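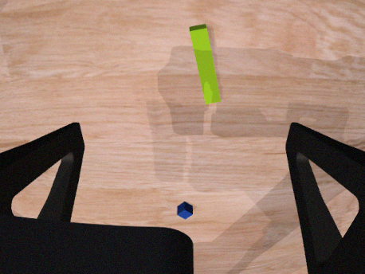
浅色木纹桌面上的绿色长条与蓝色小方块。

# 安尼克·马蒂新短篇集《借来的门牌》中译本二月面世

2021年1月6日

小说家安尼克·马蒂（Annick Marty）的短篇集《借来的门牌》中译本将于二月出版，由特拉西斯（Trasis）出版社推出。出版社在今天发布的书讯中公布了目录和译者后记的节选，并确认全书未作删节，篇目次序与原版一致。

这是马蒂的第三部短篇集，也是她第一部译成中文的作品。书中多数故事发生在一座叫塞尔斯卡（Serska）的河港小城。这座城在地图上找不到，马蒂从第一部集子开始写它，起初只是一篇小说里的火车站名，后来有了街道、渡口、一家糖厂和一份办了停、停了又办的地方报纸。读过前两部的人会认出几个旧人物，没有读过的也不妨碍进入，每篇都能单独成立。

标题小说《借来的门牌》讲一名邮递员退休前最后一个冬天的差事。塞尔斯卡重编门牌，旧号码和新号码同时挂在墙上，信件常常投错。邮递员手里有一封寄给“30号”的信，街上却有两户人家都自称30号。他没有把信退回邮局，每天揣在包里，经过那两扇门时各敲一次，听里面的人讲自己为什么在等信。小说写到最后，信仍未拆开。马蒂用第三人称写邮递员，又让两户人家以第一人称各说各的，三种口吻在同一页里交替，换行之外没有任何提示。

篇幅最长的一篇《克伦德维尔》取名自一家旅馆。旅馆克伦德维尔（Clundevier）建在城外的坡上，淡季只开一层。叙述者受雇替旅馆整理旧登记簿，发现有一位客人每隔四年来住一次，每次签名的笔迹都不同，住的却是同一个房间。故事前半段几乎没有对话，由登记簿的条目和叙述者的批注组成，后半段转为一场漫长的晚餐。译者在后记中说，这一篇的难处在批注，原文里的批注语气随页数推进一点点变得不客气，译文要跟上这个速度，快了慢了都不对。

另一篇《渡船上的椅子》写一对姐妹运送母亲留下的家具过河。两人只在船上说话，上岸以后便各走各的。原版出版时，这一篇引起的意见最不一致，有书评人认为它是全书写得最准的一篇，也有人认为结尾收得太早，妹妹这个人物还没有站起来就退场了。马蒂对后一种意见有过回应。她在书讯所附的短文里写道：“我写过一个更长的结尾，妹妹在里面说了很多话，都是我替她说的。后来我把那几页拿掉了。”

书讯同时刊出小说家韦利米尔·弗拉霍（Velimir Vlachou）为中译本所作的序言摘录。弗拉霍比马蒂早两年开始发表作品，两人的写法相差很远，他以长句和密集的历史材料见长，马蒂的句子短，段落之间常留下很大的空隙。弗拉霍在序言中说，他第一次读塞尔斯卡系列时很不耐烦，觉得作者什么都不肯交代，读到第二部才明白糖厂关门的那一年在每一篇里都出现过，只是从来没有人正面谈论它。他建议读者不必急着找出各篇之间的联系，“先认识街道，再认识人”。

序言也谈到马蒂受到的批评。较常见的一种说法是她笔下的男性叙述者彼此太像，无论邮递员、登记员还是报纸校对，都寡言，都爱旁观，都在一件小事上固执。弗拉霍部分同意这个看法，认为集子中段的两篇若拉开距离来放会更好。不过他提出，《报纸停刊以后》里那位校对员是个例外，这个人物话多，记性差，还抢别人的功劳，在塞尔斯卡的居民当中相当少见。

中译本依据原版修订本译出。修订本对《克伦德维尔》的开头作了改动，删去了旅馆主人的一段自述，并更正了《渡船上的椅子》中一处前后不符的年份。特拉西斯的编辑部在书讯中说明，地名译法在全书中统一，街名按意思翻译，人名按读音翻译，书末附一份译名对照。原版卷首那张手绘的塞尔斯卡街区图也会保留，图上的街名由原文和中文并列标出。

装帧方面，中译本为平装，带勒口，封面以深灰为底，只印书名和作者名。正文之外收有弗拉霍的序言、译者后记以及马蒂为中文读者写的短文。短文只有两页，谈的主要是她幼年住过的一条街。她写到那条街上的房子先后换过几次门牌，家里人各记各的号码，写信时谁也不肯改口，祖母直到去世用的都是最早的那一个。

出版社计划在二月举办一场线上朗读会，由马蒂朗读标题小说的开头，译者朗读对应的中文段落，之后两人就翻译中的几处取舍作简短交谈。弗拉霍也会参加，他将谈谈拉扎雷维奇（Lazarević）文学丛刊当年刊登塞尔斯卡系列首篇时的情形。那一篇在丛刊上发表时题为《站名》，收入第一部短篇集时改了题目，结尾也重写过。朗读会的具体时间和报名方式将另行公布，活动录音会在会后放到出版社网站上。

马蒂的前两部短篇集目前尚无中译本。特拉西斯表示已购得第一部的版权，译者仍在商定之中，第二部的版权还在洽谈。据书讯介绍，马蒂目前在写一部长篇，故事不在塞尔斯卡，主人公是一名替人抄写家谱的女子，书名未定。

《借来的门牌》，安尼克·马蒂著，特拉西斯出版社，二月出版。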